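Section 4 – Outdoor chores: path and edge set-up

Rev. Wed 17 April. Replaces the sheet that came in the Cheon box. Bo-ram Pyo has the old one if you need it.

Read 4.1 before you let the unit out. Yes, all of it.

4.1 What it can and can't do yet

Sweeping flat paving – good. Carrying a bin bag in a straight line – fine. Mowing a plain lawn with a clear edge – OK with supervision. Weeding along brick edges – no. Picking leaves out of joints – no. Anything on wet moss – don't.

Gulteck firmware will offer you "Edge Care" in the menu anyway. Leave it off.

4.2 Before the first run

1. Charge to full. The light lies a bit, wait for the second beep.
2. Fit the soft brush, not the stiff one. Stiff one pulls sand out of joints.
3. Walk the route yourself. Kick at any brick that looks tilted or sunk.
4. Pick up hoses, toys, sticks.
5. Set max step height to 13 mm. Higher and it trys to climb the border.

CAUTION: Do not run with kids or dogs on the path. Stop button is on the back, left side.

4.3 Teaching the route

1. Menu > Outdoor > New Path.
2. Push the unit by the handle at walking pace. Keep to the middle.
3. On a bend, slow down. Press MARK going in and MARK coming out.
4. At the far end press SAVE. It will say Flesska Map OK. If it says Partial, start over – don't patch it.

Old brick is the hard case. Chipped pavers, tree shade across the surface, one side mowed and the other side weeds right up to the edge. Tree shadow can read as a hole. Set Shade Filter to HIGH for a path like this.

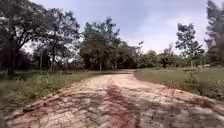 Aicha Alaoui wrote back after reading the draft that a push broom does the same job in less time, and that we should say so. Fair. For one short path use the broom. The unit pays off on repeat runs, same route, every morning, while you do something else.

4.4 Setting the lawn side

1. Choose which side is mowed. Left or Right, seen from the start point.
2. Set mowed side to SOFT EDGE. Unit may overlap the grass a little.
3. Set the rough side to HARD EDGE. Keeps the brush out of tall weeds.
4. Trim the weeds by hand. Again, it won't do this for you.

Note: a lone shrub on the lawn needs its own KEEP OUT circle.

4.5 If it stops

E499 – brush jammed. Power off, pull the weeds out, restart.
E593 – lost the path. Usually shade. Push it back to the last MARK and press RESUME.
Anything else, write down the code and send it to Tae-yang Joo at Prullance. Dont reset first, that wipes the log.

Section 5 (indoor floors) to follow in June.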